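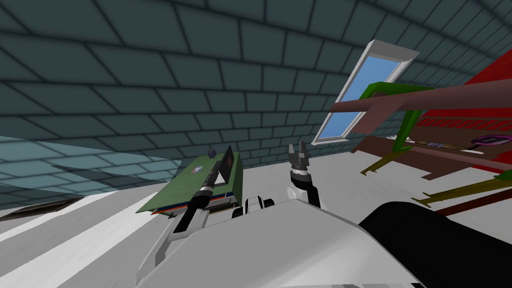
Choosing tile for a home that has to last

An interview with the head of residential finishes at Mavberg

Jun 24, 2026

Most people who renovate a bathroom or laundry will choose tile only once or twice in their lives. The decisions are often made quickly, in a showroom, under lighting that bears little resemblance to the room at home. The Pridimcombe Home Renovation Service met with the head of residential finishes at Mavberg, a tiling and waterproofing contractor, to discuss how householders can approach the task with more confidence. The conversation took place at the firm's Pridimcombe office and has been condensed for publication.

The first question concerned where householders tend to go wrong. The answer was immediate. "They start with colour," she said. "I understand why. Colour is what you notice in the showroom. But by the time a client comes to us with a colour in mind, they have often skipped the questions about the room itself. Is the floor level? What is the wall made of? Where does the water go? Those answers decide which tiles are even available to you."

She noted that larger formats are less forgiving than small ones. A long tile laid over an uneven floor will show a lip at its edge, and no amount of care in the grouting will hide it. In older houses in the district, her crews frequently spend more time preparing the surface than laying the tile. "Clients sometimes look at the quote and ask why there are two days in it when nothing seems to be happening," she said. "Those are the two days that matter most to me."

On the matter of pattern, she spoke in favour of the running bond, the staggered arrangement familiar from brickwork. She described it as a sensible choice for rectangular tile on both walls and floors, although she cautioned against the half-tile offset where the tiles are long. Many long tiles have a slight bow along their length. When the centre of one tile meets the ends of its neighbours, the high point of the bow sits beside the low points, and the difference can be felt underfoot. An offset of one third reduces the problem considerably.

"Ask the supplier what offset the manufacturer recommends," she said. "It is usually printed in the technical sheet. Very few people read it, and that includes some tilers."

Grout received a longer discussion than expected. In her view it is treated as an afterthought, although it has more effect on the finished room than almost any other choice. A grout close to the tile in tone will calm a surface and make it appear larger. A contrasting grout draws the eye to every joint, and any joint that wanders will be seen. She prefers a mid or darker tone on floors, for reasons of upkeep, and has stopped offering white grout at entrances altogether.

She also recommended that householders see a cured sample before deciding. Grout changes in tone as it dries, and the colour on the packet is a guide only. Mavberg prepares small boards for clients, each showing the selected tile with two or three grout colours, and asks that the board be kept in the room for several days and viewed in the morning and again after dark.

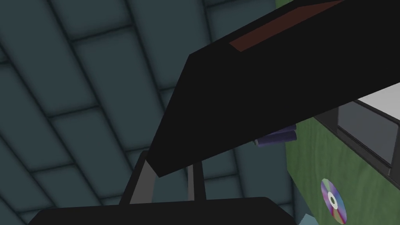
Is dark tile harder to keep clean than light tile?

"Dark tile shows different things," she replied. "Soap residue and hard water marks are more obvious on a dark surface, particularly a glossy one. Dust and hair are more obvious too. Scuffs and mud are less so. If your water is hard, I would suggest a matte finish and a squeegee, and you will find there is very little in it."

The conversation then turned to cost. Mavberg's standard allowance for a family bathroom of modest size is $2,750 for the supply of wall and floor tile, with labour and waterproofing quoted separately. She stressed that the figure is a starting point and that clients may go above or below it. What she discourages is saving money on the membrane in order to spend it on the tile. The waterproof layer is hidden once the work is complete, and repairing it means removing everything on top.

She was similarly direct about ordering. Householders who buy their own tile are advised to purchase all of it at one time and to check that the batch numbers match across the boxes. Tile from separate firings may vary slightly in shade and in size. She recalled a laundry in which the owner had bought the last boxes of a discontinued line from two different shops. The difference in shade was slight in the boxes and plain to everyone on the wall. The tilers mixed the two batches throughout the room, and the result was acceptable, but the sorting added most of a day to the job.

A further allowance should be made for cuts and breakages, and a full box should be set aside afterwards. "Put it in the garage and label it," she said. "Write the name, the batch and the grout colour on the side. If a pipe has to be reached in ten years, you will be very glad of that box."

Asked about slip resistance, she observed that the subject is often raised only after an accident. She encourages families to plan for the people who may use the room in later life, as well as those who use it now. Smaller floor tiles provide more grout lines and therefore more grip, while textured finishes have improved to the point where they can be cleaned with an ordinary mop. In March the firm completed a group of units at the Vekano retirement village, where residents were invited to walk on several samples in their own footwear before the floor was selected. The tile they chose was the second least expensive of those offered.

Underfloor heating is another frequent request. She considers tile well suited to it, but advised that the decision be made early. The heating mat adds to the height of the floor, and this may affect doors, thresholds and the fall toward the drain. It is possible to add heating at a late stage, she said, but seldom without redoing work that has already been paid for.

The interview closed with a question about fashion. She declined to predict what would be popular in the coming years and suggested that householders give the matter less weight. Her own bathroom was tiled before she joined the trade, in a plain square tile that was not then in favour and has since come and gone twice. She has replaced the grout once.

"The rooms I am asked to remove are seldom worn out," she said. "More often the water got behind something, or the layout never worked. Get those right, choose a tile you can live with, and keep the box."

The Pridimcombe Home Renovation Service holds a free advice session on tiling and wet areas each season. Householders are asked to bring a floor plan with measurements and, where possible, photographs of the room as it stands. Places are limited to 70 and bookings may be made at the front desk or by telephone during office hours.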